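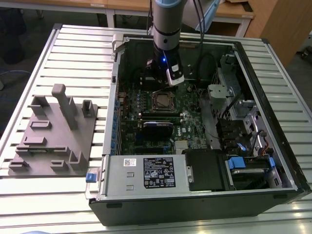 The computer refurbishment workshop at Asstead occupies the ground floor of the former Jiltley library annex. It receives retired desktop machines from schools and municipal offices, and either returns them to service or reduces them to parts. Nahom Chala has supervised the workshop since April. He spoke with the Asstead bulletin about the work and the standards that govern it.

"People picture a pile of junk," Chala said. "What we have is an inventory. Every tower that enters the building receives a number, and that number follows each part taken out of it."

The workshop has processed 583 desktop computers this year. Each case is laid on its side with the cover removed, so that the motherboard faces up and the technician has clear access to the processor, the memory and the power supply. Chala prefers this position to working on an upright case.

"A processor should be lifted straight up," he said. "If the case is standing, you are fighting gravity, and you will touch the socket. Once the contacts are bent, the board is scrap."

He described the socket as the most delicate point in the entire procedure. The lever is released first, then the metal frame is opened. Trainees practice on rejected boards for six weeks before they are permitted to work on stock intended for reuse.

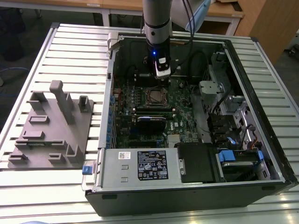
An open desktop tower on the worktable, with the processor socket empty and the power supply in the case.

Power supplies are handled under a separate rule. They are tested and removed whole, and the workshop does not open them under any circumstances. Labels must be left in place.

"The label tells the next person what the unit can deliver," Chala said. "I have asked our staff to stop peeling them, and I believe they have now stopped."

Usable processors and memory are recorded in Vitivia, the inventory system the workshop adopted last spring, and stored in trays by type. Up to 28 completed machines leave the building each week. The most recent delivery went to the Qin Learning Center, which requested 58 desktops for its evening classes.

Asked what donors could do to assist, Chala mentioned passwords and screws.

"Remove the startup password before you send the machine," he said. "And please send the screws. We buy a great many screws."

Donations are accepted at the side entrance on weekday mornings.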